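Teleop notes, week five

4/30/22

I finished the second block of demonstrations for the table clearing task this week, so I'm writing down how it went while I still remember the details. The project is called Harnham on my drive and has no better name yet.

The setup is the same as in the last post. Everything runs in simulation on my desktop, and I drive the arm with a hand controller. I move my hand and the gripper follows. The trigger closes the fingers. There is a clutch button on the side, and while I hold it the arm stays where it is so I can bring my own arm back to a comfortable position.

My target was 40 good demonstrations. I recorded 51 and kept 38. Most of the ones I threw out had the same problem, which was that I stopped in the middle to think. A pause doesn't look like much when you play the recording back, but the policy learns it. After the first block I had an arm that would go most of the way to an object and then hang there, the same way I had been hanging there while I worked out which way to turn my wrist.

What helped was deciding the whole motion before pressing record. I look at the table, pick the object, pick the direction I'm coming from, and then go. If I change my mind halfway, I delete the take. I was keeping those before and trimming them, and the trimmed ones had jumps in them that I didn't notice until training.

The clutch is the other thing I had to relearn. In the first block I used it constantly, and every use puts a short stop into the data. Now I start with my elbow close to my body and try to get through a reach with one clutch at most. My shoulder got tired quickly this way. I do 30 minutes and then take a break, and the takes after the break are clearly better than the ones before it.

I also tried the Sindeo plugin for smoothing the controller input. It took out the shake from my hand but added enough lag that I kept overshooting, so I turned it off. I may try it again with a lower setting. Playback and labeling are still in Fodeck, which is slow with long recordings but hasn't lost anything so far.

Pens are the hardest objects for me. From the controller view I can't judge the height well, and I either stop too high and close on air or press the fingertips into the wood. I added a second view from the side and that fixed most of it. Lining up the fingers across the pen still takes me longer than the whole rest of the motion, and I think those takes will need to be done over once I'm faster.
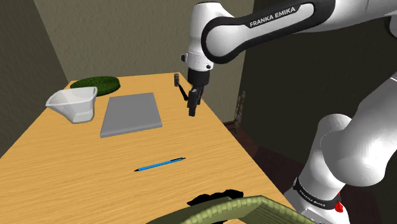
Brandes

The layout with the blue pen out in the open, the gray slab behind it and the white container over on the left is one I like to practice on. There is bare table on every side of the pen, so I can come at it from wherever I want. The basket near the front edge is more trouble, with that thick rim.

In May I want to do a third block with the objects moved between takes. I have been lazy about that and left the layout alone for several takes in a row, and I expect it will show. I also need to write a reset script, as I'm still putting everything back by hand.

Filed under: simulation, teleoperation
Previous post: Controller mapping, second try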